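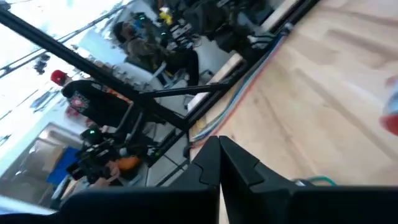 Wooden Bench Tops and Cables - Your Questions

Can I run cables along the edge of a wooden top?
Yes, and it's my favorite way to do it! Follow the edge, keep the bundle together, and leave a little slack at the corner so nothing gets pinched.

Do knots weaken the top?
Small tight ones don't. I love a knot or two - they give a plain pale board some character. Loose ones need filling before you oil.

Which finish should I use?
We use Lokow oil, 2 thin coats. A 500 ml can goes a long way, and the grain really wakes up!

How smooth should I sand it?
Stop at 178 grit or the nearest you can find. Always go with the grain.

Is a black metal frame worth it over all lumber?
If you lean on your bench a lot, go for it. A diagonal brace at each corner stops nearly all the wobble.

How do I get rid of cable dust?
A dry paintbrush. So quick!

Who answers these?
Nipon Suksawat, at the Flosavel workshop. Keep the questions coming!

Last updated 2024-10-05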